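Velville Play Kitchen Loan Sets: Frequently Asked Questions

What does a set contain?
Tableware, a colander and pretend food, mostly fruit. Contents vary between sets, so check yours against the list inside the lid.

How long is the loan?
4 weeks. Sets due back on a Thursday are accepted until the desk closes.

Can the pieces go in a dishwasher?
Cups, plates and colanders can, on the top rack. Pretend food should be wiped with a damp cloth and left to dry for 72 hours before the lid goes on.

Are the cups suitable for real drinks?
No. The same applies to the plates. All tableware in the sets is for pretend use only.

Can we add our own items?
Yes, but take them out before returning the set. Empty sauce bottles must be rinsed and have their caps on.

How many sets are there?
162, of which nearly a third are out at any time. Reserve early for October.

A piece is missing. What should we do?
Write the set number and the piece on the return slip. Single pieces are replaced from stock. Queries about set 809 go to Cadi Jenkins, as its list is being revised.

How should the set be checked before return?
Tip everything out on a plain table, spread the pieces so that none overlap, and tick them off before repacking. Small fruit is easily left inside cups. 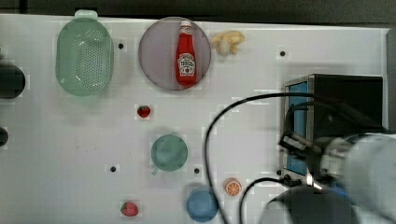
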